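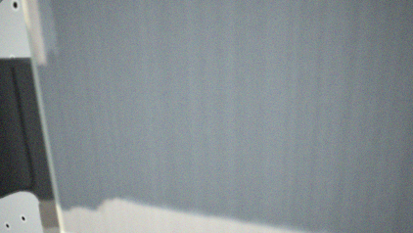
Minutes of the Pliltthorpe Town Council, regular November session, held in the upstairs meeting room and called to order at 7 p.m. The chair welcomed everyone and was pleased to see so many faces from the Vedell end of town, where the drive in is a long one at this time of year. The minutes of the last session were approved with one small correction to the spelling of Dundari Road. Before the main business the council settled the background for the cover of the voter guide, and the general preference was for a muted gray-blue with faint streaks running from top to bottom, like the one at the head of these minutes, with the title in white. One member would have liked something more cheerful, and said so, but was happy to go along.

Polling place for the Vedell district

The clerk's office presented its report on where Vedell residents should vote, now that the lease on the old grange hall is ending. There are 1,069 registered voters in the district, and the office took the trouble to write to every household. A good many people wrote back at length, some of them with stories of voting at the grange with their parents, and the chair asked that the council's thanks for those letters be put on record.

Two choices were put forward. The first is to send Vedell voters to the town hall with everybody else. The second is to rent the ground floor of the Berhe building on Dundari Road, a former furniture store with a level entrance and a decent parking lot. The Berhe company has offered the space for $100 per election day, heat and lights included, and would let the clerk's office in the evening before to set up the booths.

Discussion went on for quite a while and was friendly throughout. Several members felt that one polling place would be easier to staff, and that the town hall line has never been very long except in presidential years. Others answered that the people least able to get to the town hall are the very ones who have relied on the grange, and that a short ride matters a great deal when you no longer drive after dark. A resident who has worked at the Vedell polls for many years reminded the council that the grange was always busiest just before supper — she has seen the line out past the steps — and asked that whatever was decided, the closing hour stay the same. The council agreed that it would.

There was a side conversation about the sign at the corner of Dundari Road, which has been leaning since the plow caught it. The road department has it on the list.

A motion was made and seconded to rent the Berhe building for the coming year, with a review after the spring election. The motion carried, with two members opposed. Both said they would gladly help with getting the word out all the same, and the chair thanked them for it.

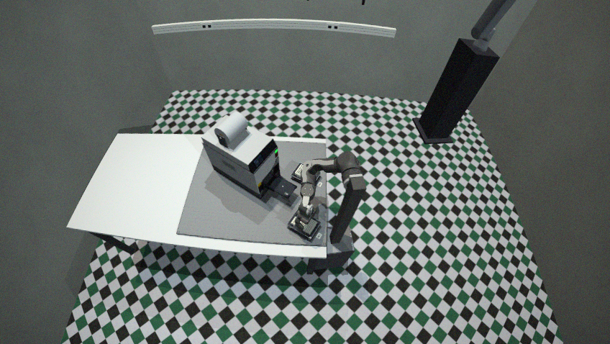 Will Vedell residents have to register again because of the move?

Nobody's registration changes. The clerk's office will mail a card with the new address to every voter in the district, and the voting hours stay as they were.

Petition on council terms

The council received a petition asking that council terms be changed from two years to three. The clerk's office found 51 valid signatures, one more than the charter requires, so the question must go on the spring ballot. The chair explained to the newer members that the council has no say in whether it appears, only in how the notice describes it. Members spent some time on the wording. The first draft ran to most of a page and was thought rather heavy going, and the shorter version read aloud by the clerk's office was adopted with "shall" changed to "will" in two places.

One member asked whether the change would apply to people already serving. It would begin with seats filled at the following election, so current members would finish out their two years. A public hearing will be held on a Sunday afternoon so that people who work evenings can come, and the date will go up on the board by the front door and in the library.

Comments from the public

A resident asked if council packets could be posted a little earlier. The clerk's office will try for the Friday before. Another thanked the town for the new handrail on the front steps, and would like one on the other side too. That was passed to the buildings department.

The meeting adjourned at 9 p.m. Coffee and the last of the apple cake were available downstairs.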